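After the Slip: Starkirmont Reviews a Hand-Held Gripper Fault

Institute News — March 16, 2021

When the jaws of a hand-held gripper closed without a command last month at the Starkirmont Institute for Applied Robotics, the operator's fingertip was between them. The injury was minor, a bruise and a small cut that was cleaned and covered on site. The event has nonetheless led to a change in the way the manipulation laboratory prepares, runs and stops its sessions.

Youssra Fawzy, who heads the laboratory, agreed to discuss the findings of the internal review in full. She was joined for part of the conversation by Myroslav Dmytriv, the engineer responsible for the hand-held equipment.

"The person was doing what we had trained them to do," Ms. Fawzy said. "They noticed that the right gripper was slow to open, and they reached across with the left hand to free it. Our written procedure did not forbid that. It did not mention it at all."

The laboratory's current program, known internally as Herik, records how people handle soft and light objects with a gripper in each hand. The records are later used to teach robot arms the same tasks. Operators work at small square tables, and each gripper is connected by its own cable.
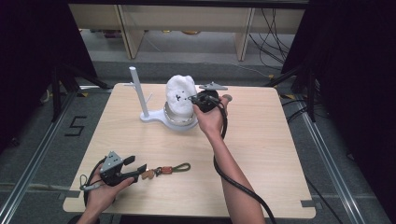 Soft objects are harder on the equipment than visitors tend to expect, Mr. Dmytriv explained. A rigid part tells the gripper plainly when contact has been made. A plush one gives way gradually, and the operator keeps squeezing to be certain of the hold.

"You get long periods of light pressure," he said. "The motor is working the whole time, and it is working near the bottom of its range, where our force reading is least reliable. We knew that. What we had not considered was what the controller would do if the reading disappeared for a moment and then came back."

According to the review, this is what took place. A connector on the cable of the right gripper had worked partly loose over several sessions. When the operator turned the wrist, the signal dropped out. The controller held its last position, as designed. When the signal returned, the controller treated the gap as a failed grasp and closed the jaws again at full speed.

The recovery routine had been written for a robot arm supplied under an earlier project, Trorar, in which no human hand was ever near the fingers. It was carried over to the hand-held units when the software was shared between the two projects.

"It was a reasonable routine in its first home," Ms. Fawzy said. "I signed the form that allowed it to be reused. I read the part about data formats with great care and I read the part about motion too quickly. That is in the review, and it should be."

The review was led by Khadija Fahmy of the institute's safety office. She examined the session logs and found 10 earlier dropouts on the same cable. None had caused the jaws to close on anyone, and none had been reported. Most had lasted under 200 milliseconds. The one that led to the injury was longer, and it was the first to pass the limit at which the recovery routine was started.

Ms. Fawzy was asked why the earlier dropouts had gone unnoticed. She replied that the software did record them, but in a file that was opened only when the data appeared faulty. The data had appeared sound. Operators had occasionally spoken of a "sticky" gripper at the end of a shift, and the remark had been passed along in conversation and gone no further.

"One operator, Ismail Ouazzani, had written it in his own notebook, with the station and the hand," she said. "He brought it to us the next morning. It matched the logs closely, and I would like him to have the credit for that."

Work at all stations was suspended while the equipment was inspected. The full set of cables was checked, and two more were found with worn connectors. Both were withdrawn. 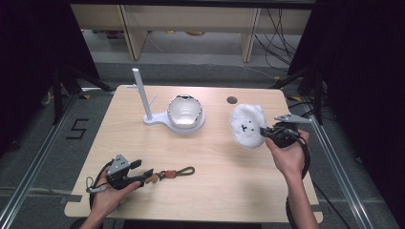
The changes now in force are partly mechanical and partly a matter of conduct. The cable connectors have been replaced with a locking type made by Mahrous, and each one is pulled by hand before a session begins. The recovery routine has been removed from the hand-held software entirely. If the signal is lost, the motor releases and remains off until the operator presses a switch.

Mr. Dmytriv acknowledged that this has a cost. "Objects get dropped," he said. "The operator has to start the attempt over, and we lose that recording. We ran 125 attempts with the new setting before we reopened, and the people doing them found it irritating. I can accept irritating."

Operators have also been told not to touch the fingers of one gripper with the other hand while either unit is powered. A jammed gripper is to be set down on the table and switched off at the station. Iman Bouazza, who trains new operators, has rewritten the first hour of instruction so that each person practices this stop before handling any object.

Ms. Fawzy said she was more concerned with the reporting of small faults than with the connector itself. A short form is now completed after each session, and the dropout file is read daily by a member of the engineering staff.

"We had spent a good deal of time on the risks of the large arms — the fences, the floor markings, the stop buttons," she said. "The hand-held units looked like tools, and we treated them as tools. They have a motor and a controller, and they can move when you have not asked them to."

The injured operator, who asked not to be named, has returned to work and took part in the review. A second inspection of the locking connectors is planned for April, after which the safety office will decide whether the daily reading of the log may be reduced to a weekly one. Ms. Fawzy has asked that it stay daily.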